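Call for Participants: Home Linen Care Study

The Vinthorpe Institute for Household Textiles invites adults living in the Kurkstead area to take part in a study of how table linens are washed, dried and stored at home. The study runs for 22 weeks and ends in October. Applications are open to renters and homeowners alike.

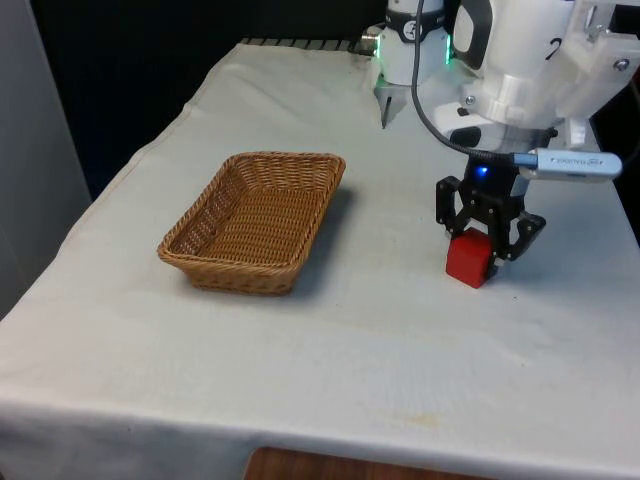
Participants will receive two tablecloths and will be asked to use each one at least twice a week. Laundering should follow the household's normal routine, with no special products. We are interested in ordinary wear — soft wrinkles, a crease where the fabric bends over the table's rim, a faint yellowish-brown stain near the front edge — and participants should not try to hide or correct it before an inspection visit. A short written log is kept after every wash.

Applicants must be 18 or older, have access to a washing machine, and be able to receive a staff member at home once a month. Persons employed by a detergent maker are not eligible.

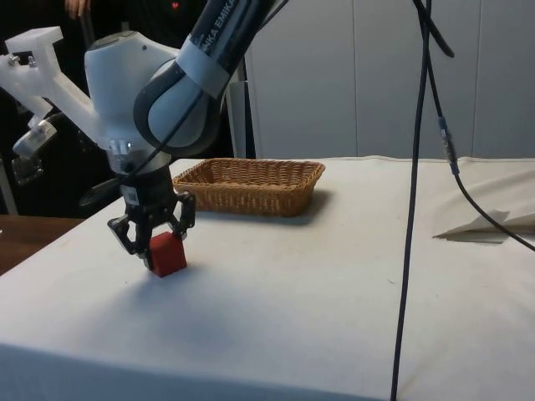 Posted by Juniper Rosenthal, Participant Relations
2024-02-07

Each household that completes the study will be paid $446 in two installments. Personal information is held by the Institute and is not shared with outside parties. To apply, request a form from the Farkano Building front desk or by mail. Completed forms are reviewed in the order received, and applicants will be notified of the outcome in writing.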